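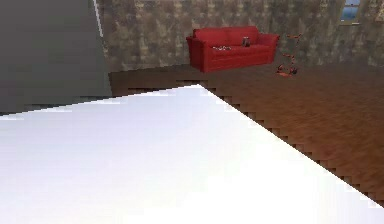 When does the alumni talk need to be confirmed if we want it in the printed program?

By the end of March. The program goes to the printer in the first days of the following month, and after that the only way to change a name is a slip of paper tucked inside, like we had two years running.

Hi everyone,

I put the question up top so those of you reading on your phones at the bus stop can stop right there. The rest of this is longer, sorry in advance (and yes, I've got a coffee next to me, so you know it's going to ramble).

I'm replying to Ida's message from earlier in the week, and I'll quote the parts I'm answering so you don't have to dig for it. For the newer folks on the list: this is all for Founders' Week at Kohlhase, the business college, which is happening in May again. The school turns 49 this year. Not a round number, I know, but the big party is next year and the dean would like us to practice!

> From: Ida Stöcker
> To: founders-week list
> Subject: program, panel, awards
>
> Dear all,
>
> I've now been through the draft program twice and I have questions. First, the panel. We have it down as "Business Schools and Small Towns" and the time slot is 90 minutes, but there are six people on it, plus a moderator. Has anyone talked to them about how long each one speaks?

So, I did talk to them. Four of the six, anyway. My feeling is that opening statements are what kill these things. Everybody prepares five minutes, everybody takes eight, and the students in the back start leaving for lunch right when it gets interesting. I'd like to drop the statements completely and have the moderator go straight in with a question. The woman from Clekwood loved that idea. The professor emeritus was, let's say, less keen, and he asked if he could bring slides. I told him I'd ask. I'm asking! I think we should say no slides for anyone, and then it isn't personal.

If we do that, 90 minutes is plenty, and we could keep the last half hour for the floor. Last year we had one roving microphone and it spent most of its time traveling. Can we get two? I believe the AV desk has a second one but you have to sign for it separately.

> Second, the awards. The form says nominations are open to "graduates of at least 15 years' standing" for the Distinguished Alumni Award. Is that new? I remember it as ten. A colleague in the part-time program has already nominated someone who would be a year or so short.

It was ten, you remember right. It went up when the Young Alumni prize was added, so the two wouldn't fight over the same people. That does leave a hole in the middle. If you graduated twelve years ago you're too old for one and too young for the other, and I've heard about it from several people who graduated, guess when, twelve years ago.

For this round I don't think we can touch the rule, it's on the form and people have nominated under it. But I'd be happy to write up a proposal for next year. As for the nomination from the part-time program, could it simply be held over? I'd rather write the nominator a nice note and put the file on top of next year's pile than have them fill out the whole thing again. It's a long form. I've filled it out. Page three asks you for things nobody remembers about anybody.

We have 29 nominations in total, by the way, across both awards. A few are for the same person with very different spellings of the last name, so I'm going to clean up the list before the jury gets it.

> Third, sponsors. Flostar is down for the reception and Cekex for the student case contest. Do they both expect a speech?

Flostar doesn't want one. They want their banner by the door and a table for the recruiting people, and they asked very politely if the table could be inside this time and not in the hallway. I said I didn't see why not. Please shout if there's a fire-code thing I'm missing.

Cekex does want to say something, and I've promised them three minutes before the case contest results are read out. I also said before and not after, and I'm going to hold them to it. Once the winners are announced the room is done listening, there's hugging, there's parents on the phone, and whoever has the microphone is talking to the furniture.

About the contest itself: 15 teams signed up, which is more than we have breakout rooms for. My suggestion is to run the first round in two sittings, morning and afternoon, with different cases. Same case in both sittings and the afternoon teams will know everything by noon, they all eat at the same place. Writing a second case is a pain, I know, but there's the one about the regional bakery chain that was prepared as a spare and never used. I reread it last night and it holds up well. The numbers in the second exhibit need fixing (the totals don't match the columns) and then it's good to go. I can do that this weekend.

> Last thing. The lecture. Do we have a speaker or do we have a maybe?
>
> Best,
> Ida

We have a very warm maybe. She wants to come, she's said so more than once, and it depends on a board meeting that keeps moving. She's promised me an answer in time for the printer. If it falls through, my backup would be to ask one of the panelists to do the lecture as well, or to try something different and have last year's thesis prize winners give three short talks. I like the second option a lot, to be honest with you. They were great at the prize ceremony, they're nearby, and the students would see people a couple years ahead of them up on that stage. But it's called the Founders' Lecture, and I can already hear a couple of the emeriti asking who these kids are.

What do you all think? Reply to the list and not only to me, please, or I'll end up copying and pasting your opinions to one another like last time.

A few small things while I'm at it:

- The choir can do the opening but not the closing. They have an exam the same afternoon.
- Catering needs the final head count ten days ahead. Last year's reception was around 2 hundred and we ran out of the vegetarian stuff first, so I'm ordering more of that.
- The old draft of the program still has the library tour in it. The library is being rewired that month, so I've swapped in the archive talk. Same time, room to be announced.
- Whoever has the key to the display case in the foyer, could you let me know? I want to put the first yearbook in there.

Ida, thank you for reading the draft so carefully. You also caught that we had the dean welcoming everyone in two different buildings at the same hour, and I've moved the second one. The new version is in the shared folder under today's date, 27 March 2026, so please delete any copies you saved before that.

I'm out for most of next week but I'll be checking mail in the evenings. For anything to do with the printer, go ahead and call me.

Finn

Finn Meinecke
Events and Alumni Office, Kohlhase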